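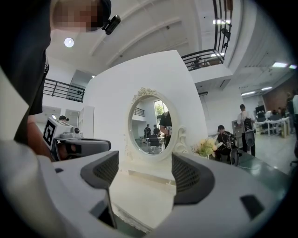
Hand-held grippers, one with a square black-and-white marker on its side.

February 25, 2022
By the course instructor, Workplace Safety, Ilville

Handout 8: Fire doors, and the things people do to them

Welcome back, everyone, and thank you for the door surveys you turned in (some of you got wonderfully carried away and did the whole building!). We ran out of time last session just as we reached self-closing doors, so I'm picking up there.

A fire door is a complete set of parts. The leaf, the frame, the hinges, the latch, the closer and any seals around the edge were tested together, and they need to stay together. When somebody swaps the hinges for a prettier pair from the hardware store, the label on the door may still say what it always said, but you can no longer lean on it. Please keep this in mind when you read the Veken building survey, where door 1042 had a perfectly good leaf hung in a frame that came from somewhere else entirely.

Now, wedges. I could talk about wedges all afternoon, and those who took the course with me at Valen will tell you that I have. A door held open with a wedge, a chair or a box of copier paper will not stop smoke, however expensive the door was. If people keep propping the same door, go and stand near it for a while and find out why. Very often they are pushing carts through it, or the room behind it gets stuffy. A hold-open device that lets go when the alarm sounds may be the answer there, provided it's approved for that door and somebody tests it.

How to check a closer

Open the door all the way and let go. It should swing shut and latch without any help from you. Then open it just a few inches and let go again, and this second try is the one that catches most tired closers. Write down which door you tested and what it did, even when it passed. "All fine" on a log sheet is no use to the person who comes after you.

For next time, please read the Majumder warehouse case, which was built in 2000 and has had its walls moved more than once. Look closely at door 1364 on the plan and ask yourself whether it still needs to be a fire door now that the corridor beside it is gone. Bring your notes, a pencil and the floor plan from Handout 7. We'll start with the plan and go on to seals and gaps if there's time.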